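Teaching a planner to wait

The software lead at Clirkia pours the coffee first and answers later. Her team writes the grasp planner that Tonine uses, and she is fond of it – faults and all. "We had 200 demonstrations in April, and it still closed too early," she says. 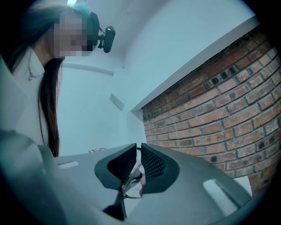 On thin things

"Oh, eyeglasses! A clear lens gives the depth estimate so little to hold on to," she says, laughing. "So now the planner asks for a second view before it commits."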